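Scuffed grey bins – any way to get the marks off?
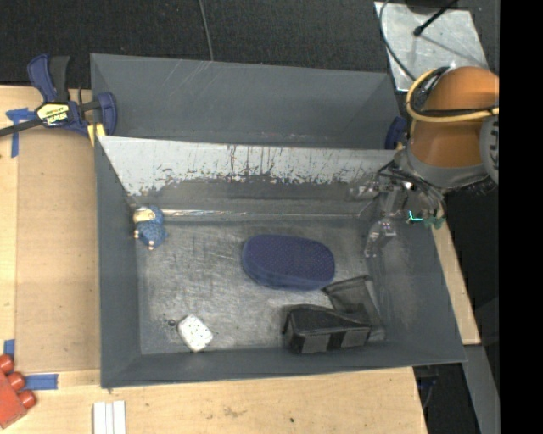
Gosora, 5 April 2025
We inherited a set of big grey bins for sorting odds and ends, and they've had a life. I've tried washing-up liquid and a sponge, then the same again with swearing. The slanted panel on the far side is the worst, all dark scrapes and streaks along its lower edge, and the floor is covered in fine scratches. I've left the blue soft toy in the corner as he seems settled. Do I paint, polish or give up?

Pletura
Two separate problems. Dark streaks are often muck from whatever rubbed against it, so try bicarb paste on a damp cloth, leave it 10 minutes and wipe. Scratches won't wash out. If the floor is bare metal you could go over it with 2000 grit, used wet, but test a corner first – a shinier floor shows the next scratch even better.

Kollow
bin it

Rawat
Don't paint. I painted mine in August and by October it was coming off on everything I put in there. Cut a bit of rubber matting to fit the floor, 6 mm if you can get it, and you'll never see the scratches again. Doesn't help with the panel, sorry. I'd turn that side to the wall.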